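Products > Software > Manipulation > Druvent Cloth Planner

Druvent Cloth Planner 2
Grasp planning and task sequencing for soft goods, by Flumix

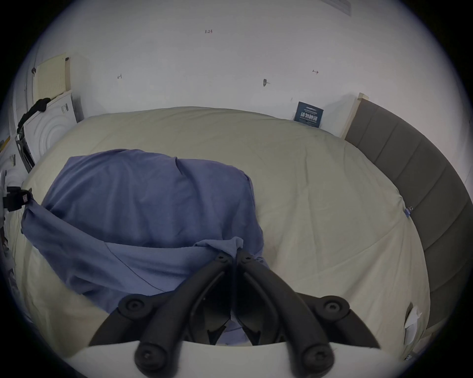
We sell a lot of planning software, and most of what arrives with the word "fabric" on the box was written for cartons. Druvent is better than that. It still doesn't do everything the data sheet suggests, so read this page to the end before you ask for a quote.

What it does

Druvent takes a depth image and a color image of a cloth item, picks a place to pinch it, and plans the path for the arm. It was built for bedding, towels and clothing that has been left in a heap. Version 2 adds a sequencer that strings together pick, lift, spread and fold steps, plus an importer for demonstrations recorded with hand-held grippers.

The importer is the part we'd pay for. It lines up the video with the finger opening, marks the moment of each grasp and throws out recordings where tracking was lost. Flumix says 50 demonstrations are enough to tune the planner to a new item. In our own trial we needed closer to 200 before it stopped pinching the duvet along with the cloth lying on top of it. Plan your recording time around the bigger number.

Where we have doubts

Layer separation. The planner guesses which surface is the top one mainly from color and edges. A blue cloth on a cream cover is a fair test to start with and an easy one. White sheet on white duvet is the job most laundries have, and there the confidence score drops so low that the sequencer keeps stopping to ask for help. Flumix calls this "assisted mode."

Confidence scores. They are useful for comparing two grasps on the same item. We would not use them to compare items, and we would not set a safety limit by them.

Wide-angle lenses. Supported, but the calibration tool is fussy about dark corners and will reject a whole session without saying why. Crop first.

"Zero-shot folding." It's on the brochure. We couldn't get it to fold a pillowcase we hadn't recorded.

Specifications

Input: color and depth, or color only with reduced features
Grippers: two-finger parallel and curved-finger types; suction not supported
Demonstration formats: Druvent native, Kazmi log files
Replanning: yes, between steps; not while the cloth is moving
Operator view: browser based
Offline use: yes, after activation
Trial period: 31 days, full features
License: per arm, yearly

What you also need

A computer with a dedicated graphics card, an arm driver that accepts streamed positions, and somebody with time to sort recordings. The Kazmi log converter is sold separately, though we think it ought to be in the box. Dokesska users can connect through the existing bridge, but force readings don't come across, so slip detection is turned off.

Should you buy it?

If you handle a few known items in contrasting colors, take the trial and record your own cloth. Skip the sample set, as its towels are very well behaved. If your work is mixed linen straight from the dryer, wait for the next release and ask Flumix for an uncut run on your items.

Page last revised July 28, 2024

Related items
Kazmi Log Converter
Dokesska Arm Bridge
Druvent Calibration Board, large
Flumix Operator Seat, extra license

Contact sales | Returns and licenses | Copyright 2024 | Back to top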